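Workshop Tips: Comparing Gripper Fingers

Members of the Hilham workshop who wish to compare finger sets are asked to follow the procedure below, prepared by Duygu Duman.

Test one set at a time, and change nothing else between sets. Run 8 grasps per object and record each drop. Glass items should be lifted no higher than 80 mm.

Include objects in more than one position. An upright hourglass and one on its side call for different approaches - record them separately.
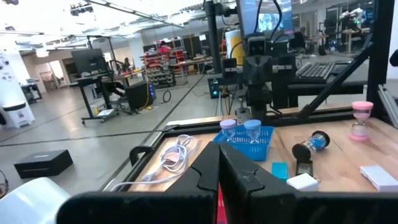
Hourglasses and basket on the test table, seen past the gripper fingers.

Inspect the notched inner edges of the fingers before each session and wipe them with a dry cloth. Scuffs on the outer faces may be disregarded.

Tighten finger screws by hand, then give them a quarter turn with the key. Result sheets go to Yoshinori Kawaguchi by the end of August.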